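Entwistle Urges Lawmakers to Revise Bill on Statutory Damages and Takedown Notices

FOR RELEASE 7th March

PULTBERG -- The Entwistle Center for Copyright Policy today asked state and federal lawmakers to back changes to a pending copyright bill that would raise the penalties for false takedown notices and lower the minimum damages that small website owners face when they are sued.

The bill, as introduced, deals mainly with how copyright owners can collect money from people who post their work without permission. It raises the top award a court can give for each work, shortens the time a website has to respond to a complaint, and lets an owner group many works into one claim. Entwistle supports the last of these changes. It opposes the first two as they are now written.

"The bill does a lot for the people who send notices and very little for the people who get them by mistake," said Freya Pilkington, director of policy at Entwistle. "We would like to see the same care given to both ends. A wrong notice can take a small business off the web for days, and the owner has almost no way to get that money back."

Under current law, a person who sends a takedown notice must state a good faith belief that the use is not allowed. Someone who knowingly makes a false statement can be sued, but the standard is hard to meet and few cases get that far. The bill leaves this part of the law alone.

Entwistle is asking for a set payment that the owner of a wrongly removed page could claim without having to prove a dollar amount of lost sales. The payment would apply only where the sender did not check whether the material was licensed, in the public domain, or plainly covered by fair use.

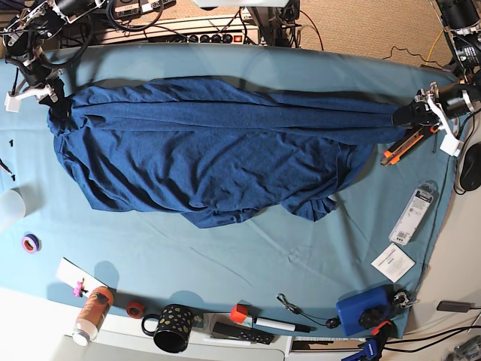
Girkov, a hosting company with offices in Pultberg, told the center in a written comment that it agrees a fixed payment would make senders more careful, but that it worries hosts could be pulled into court as witnesses in every dispute. The company asked that any new rule let a host hand over its records once and then be left out of the case.

Entwistle has added language to its proposal to cover that point. A host that keeps the notice, the reply, and the dates of both would be treated as having met its duties, and could not be ordered to appear unless a judge found that the records had been altered.

The center's position is based in part on a survey of small websites that it carried out last November. The survey went to online stores, hobby forums, local news pages, and people who sell their own patterns, music, or photographs. The center received 313 complete responses. Of those, 128 said they had received at least one takedown notice in the past two years. Most of the sites that received a notice took the material down the same day without asking a lawyer, including in cases where they believed they had the right to use it.

The most common reason given was cost. Several owners wrote that an hour with a lawyer would have cost more than the page earned in a year. Others said they did not know that they were allowed to answer the notice at all. A smaller group said they had sent a reply and heard nothing more.

The survey was not a random sample and the center does not claim that it stands for all websites. The full set of questions, with the answers stripped of names and addresses, is included in the report released with this statement.

Entwistle is also concerned about the shorter response time. The bill would give a website five calendar days to act on a complaint before it loses its protection from damages. Large companies have staff who read notices all day. A one-person site whose owner is in the hospital or traveling does not. The center is asking for business days in place of calendar days, and for the period to start when the notice is received at the address the site has on file.

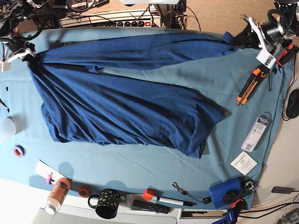
WHAT THE PROPOSAL WOULD CHANGE

The center's draft amendment would do the following:

- Create a fixed payment for wrongly removed material, to be paid by the sender of the notice.

- Count the response period in business days, starting on receipt.

- Require each notice to give the exact web address of every item complained of. A notice naming only a whole site or a whole account would have no legal effect.

- Require notices sent by automated systems to say so, and to give the name and phone number of a person who can withdraw them.

- Let a court go below the minimum award where the website earned little or nothing from the material and removed it when asked.

- Protect hosts that keep complete records, as described above.

The draft does not change who owns a copyright, how long it lasts, or what counts as fair use. It also leaves criminal penalties as they are. Entwistle has said in the past that those penalties are high enough, and that the trouble lies in how seldom civil cases between small parties are heard on the facts.

The requirement on automated notices drew the most discussion during drafting. Steseo, which makes software that searches the web for copies of licensed pictures and text, objected to an early version that would have required a person to review each match before a notice went out. The company said a full review would be too slow for owners with large catalogs. The center dropped that requirement but kept the rule that a named person must be reachable.

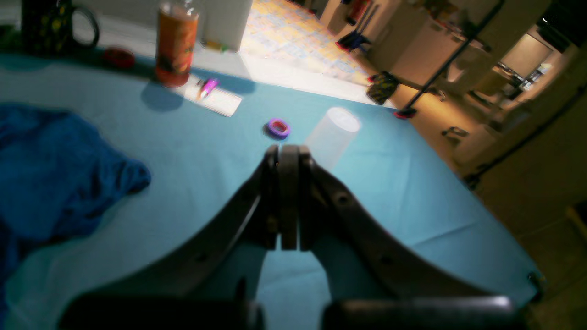 That person must also have the power to act. Survey responses described phone lines that led only to a recording and email addresses that returned an error. Under the draft, a notice whose contact details do not work would be treated as if it had never been sent, and the website would not lose its protection by ignoring it.

Pilkington said the center expects some owners to say the rules are a burden. "If you can send thousands of notices, you can answer a phone," she said. "We talked to photographers and songwriters about this, and most of them already put a working number on everything they send out."

COST TO THE COURTS

The center was asked by legislative staff to estimate how many new cases the fixed payment would bring. It does not have a firm figure. Going by the disputes described in the survey, it believes most would be settled by letter once both sides knew what the payment would be. Those that were not could be heard in small claims court in states that allow it, or by a single federal magistrate judge on written papers.

Entwistle has offered to pay for the printing of a plain-language guide, to be handed out at public libraries and small business offices, that explains how to read a takedown notice and how to answer one. The first print run would be around 240 copies, and the text would be free for anyone to reprint. A sample reply letter is in the back of the guide.

NEXT STEPS

The bill is now before a subcommittee and no hearing has been set. Entwistle has asked to testify when one is scheduled. Until then it will take comments on the draft amendment from website owners, artists, publishers, and hosting companies. Comments may be sent by mail or through the form on the center's website, and will be posted in full unless the writer asks that they be kept private.

People who took part in the survey do not need to send their answers again. Anyone who has received a takedown notice and is willing to share a copy is asked to black out home addresses and account numbers first. The center cannot give legal advice on open disputes.

ABOUT ENTWISTLE

The Entwistle Center for Copyright Policy is a nonprofit research group based in Pultberg. It studies how copyright law affects individuals and small organizations, and publishes its findings at no charge. It does not represent clients in court.

Press contact: Freya Pilkington, Director of Policy, Entwistle Center for Copyright Policy, Pultberg. Copies of the report, the survey questions, and the draft amendment are available on request in print or as text files.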